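Pressemitteilung
12.07.2020

Plindura prüft Handyhüllen: Viel Farbe, wenig Auskunft

Verbraucherinitiative nimmt 477 Silikon- und Kunststoffhüllen aus dem Handel unter die Lupe und hält die meisten Schutzversprechen für nicht nachvollziehbar

Clindum. Wer eine Schutzhülle für sein Smartphone kauft, kauft vor allem eine Behauptung. Zu diesem Ergebnis kommt die Verbraucherinitiative Plindura nach der Durchsicht von 477 Hüllen, die im Juni in Geschäften und Onlineshops der Region Clindum erworben wurden. Auf den Verpackungen ist von »Rundumschutz«, »Sturzsicherheit« und »militärischer Robustheit« die Rede. Was damit gemeint sein soll, steht fast nirgends. Eine Fallhöhe fehlt meistens, ein Prüfverfahren noch häufiger, und wo eines genannt wird, führt der angegebene Verweis gelegentlich auf die Startseite des Händlers.

Plindura hat die Hüllen nicht im Labor zerlegt und behauptet auch nicht, die Haltbarkeit einzelner Produkte abschließend beurteilen zu können. Geprüft wurde, was Käuferinnen und Käufer selbst prüfen können: Angaben auf der Packung, Passform, Tastenabdeckungen, Kanten, Oberfläche, Geruch und der Zustand nach einigen Wochen in Taschen, Rucksäcken und Schubladen. Das ist ein bescheidener Maßstab. Umso erstaunlicher, wie viele Produkte schon daran scheitern.

Die Packung verspricht, die Hülle schweigt

Die Initiative hat sämtliche Werbeaussagen auf den Verpackungen erfasst und kam auf 1.923 einzelne Angaben. Ein großer Teil davon beschreibt Selbstverständliches (»passt genau«, »lässt sich leicht anbringen«), ein anderer Teil ist so formuliert, dass er sich kaum widerlegen lässt. »Hilft, Ihr Gerät vor Kratzern zu schützen« gilt streng genommen auch für eine Socke.

Auffällig ist der Umgang mit dem Material. Die Bezeichnungen »Silikon«, »Liquid-Silikon«, »Soft-Touch« und »TPU« werden nebeneinander verwendet, teils auf derselben Packung und mitunter für denselben Artikel. Für den Alltag ist der Unterschied durchaus von Belang. Weiche, matte Oberflächen greifen sich angenehm, ziehen nach den Erfahrungen der Initiative aber Fusseln an. Glänzende Hüllen lassen sich schneller abwischen, zeigen dafür jeden Fingerabdruck. Auf beides weist kaum ein Anbieter hin. Stattdessen heißt es auf den Packungen unisono, die Hülle sehe »dauerhaft wie neu« aus.

Auch die Preise taugen nicht als Orientierung. Teure Hüllen waren bei der Passform nicht durchweg besser als billige. In mehreren Fällen hatte Plindura den Eindruck, dieselbe Hülle unter verschiedenen Markennamen in der Hand zu halten. Belegen lässt sich das ohne Auskunft der Hersteller nicht. Entsprechende Anfragen blieben überwiegend unbeantwortet oder wurden mit einem Hinweis auf »interne Qualitätsstandards« erledigt.

Farbe als Verkaufsargument

Der Wettbewerb findet nach Beobachtung von Plindura fast vollständig über die Farbe statt. Blau wird als Nachtblau, Königsblau, Ozean oder Tinte angeboten, helles Grün als Mint, Aqua, Salbei oder Gletscher. Ein Anbieter führt zwei Farbtöne, die sich in der Geschäftsstelle auch bei Tageslicht nicht auseinanderhalten ließen. Zum selben Grundmodell erscheinen in kurzer Folge immer neue Töne, während die Ausformung der Tasten und Kanten unverändert bleibt.

Plindura sieht darin keinen Skandal. Wer eine mintfarbene Hülle möchte, soll sie kaufen. Ärgerlich wird es dort, wo eine neue Farbe als neue »Generation« verkauft wird und der Schutz sich angeblich noch einmal verbessert hat. Auf Nachfrage konnte keiner der angeschriebenen Händler erklären, worin diese Verbesserung besteht.

Hinzu kommt das Verhalten der Farbe im Gebrauch. Besonders an den unteren Ecken, wo das Telefon abgestellt, in die Tasche geschoben und auf Tischen gedreht wird, leidet die Oberfläche. Bei hellen Hüllen fallen Abrieb und kleine Macken früh auf. Die Packungen nennen so etwas, wenn überhaupt, »natürliche Patina«.

Tasten, Kanten, Ecken: Darauf lohnt der Blick im Laden

Mit einem Farbnamen ist noch nichts über die Stellen gesagt, an denen eine Hülle täglich benutzt wird. Plindura empfiehlt deshalb, zwei Hüllen nebeneinanderzuhalten und die Seitenkanten zu vergleichen. Die abgebildeten Exemplare zeigen, wie das aussehen kann: Bei der königsblauen, glänzenden Hülle liegen eine längliche und eine kürzere ovale Tastenabdeckung auf der Seite, bei der matten in hellem Mint ist eine einzelne zu sehen. An deren unterer Ecke findet sich eine kleine Macke oder Schramme mit einem dunkleren Blauton darunter. 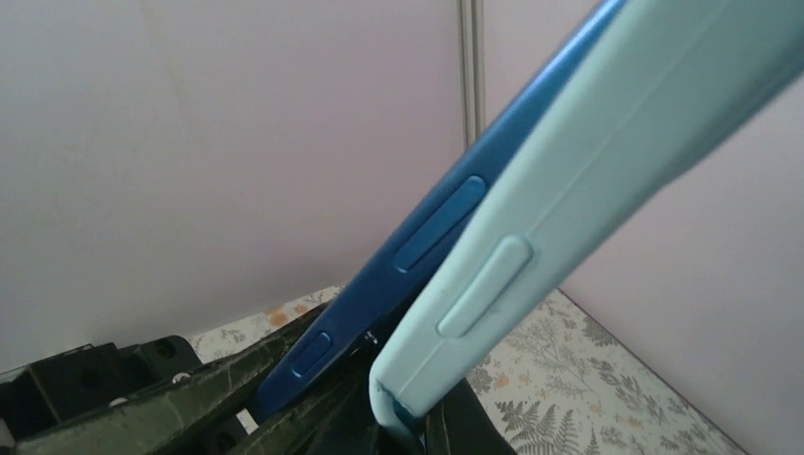 Tipps für den Kauf

Packung öffnen lassen. Eine Hülle, die nur hinter Folie betrachtet werden darf, lässt sich nicht beurteilen. Händler, die das Öffnen verweigern, sollten wenigstens ein Ansichtsexemplar bereithalten.

Tasten drücken, und zwar mit eingesetztem Gerät. Abdeckungen, die sich leer gut anfühlen, können mit Telefon schwergängig sein. Wer die Lautstärke nur mit dem Fingernagel verstellen kann, wird die Hülle bald wieder abnehmen.

Den Rand prüfen. Steht er vorn nicht über das Display hinaus, liegt das Glas auf dem Tisch auf. Das Wort »Rundumschutz« ändert daran nichts.

Mit dem Daumen über Nähte und Ecken fahren. Scharfe Grate und lose Schichten stören im Gebrauch.

Kassenzettel aufheben. Mehrere Anbieter werben mit langen Garantien, schließen im Kleingedruckten aber »optische Veränderungen« aus. Damit bleibt von der Garantie bei einer Handyhülle wenig übrig.

Rücknahmeprogramm »Amin« überzeugt nicht

Skeptisch beurteilt Plindura auch das Sammelprogramm Amin, mit dem der Zubehörhändler Banent seit Juni für die Rückgabe gebrauchter Hüllen wirbt. Kundinnen und Kunden können alte Hüllen in den Filialen abgeben und erhalten dafür einen Gutschein, einlösbar beim Kauf einer neuen Hülle. Nach Angaben von Banent sind bereits 4.000 Hüllen zusammengekommen. Was mit ihnen geschieht, bleibt vage. In der Programmbeschreibung ist von »hochwertiger Weiterverwendung« die Rede, ein Verwerter wird nicht genannt, eine Quote ebenfalls nicht.

Plindura hat Banent drei Fragen gestellt: Wohin gehen die gesammelten Hüllen? Welcher Anteil wird stofflich verwertet? Und warum ist der Gutschein an einen Neukauf gebunden? Die Antwort des Unternehmens umfasste eine Broschüre mit Landschaftsaufnahmen. Solange keine überprüfbaren Zahlen vorliegen, wertet die Initiative Amin als Maßnahme zur Absatzförderung und rät, eine noch brauchbare Hülle weiter zu benutzen oder zu verschenken.

Forderungen an Hersteller und Handel

Plindura fordert verbindliche Angaben zu Material und Fallhöhe auf jeder Packung, die Nennung des Prüfverfahrens mit auffindbarem Bericht und einen Verzicht auf Begriffe aus dem Militärbereich, sofern kein entsprechender Nachweis vorliegt. Farbwechsel sollen als Farbwechsel bezeichnet werden. Von freiwilligen Selbstverpflichtungen der Branche erwartet die Initiative wenig; die letzte enthielt das Wort »nach Möglichkeit« in jedem Absatz.

Die vollständige Auswertung mit allen erfassten Werbeaussagen kann bei der Pressestelle angefordert werden. Eine Auswahl der geprüften Hüllen liegt in der Geschäftsstelle in Clindum zur Ansicht aus und darf dort angefasst, gebogen und mit dem eigenen Telefon ausprobiert werden.

Über Plindura

Plindura ist eine unabhängige Verbraucherinitiative mit Sitz in Clindum. Sie befasst sich mit Alltagsprodukten, deren Werbung mehr verspricht, als die Packung belegt. Die Initiative finanziert sich aus Mitgliedsbeiträgen und dem Verkauf ihrer Ratgeberhefte und nimmt keine Zuwendungen von Herstellern an. Die untersuchten Hüllen wurden sämtlich regulär gekauft.

Pressekontakt
Plindura, Pressestelle, Clindum
Abdruck honorarfrei, Belegexemplar erbeten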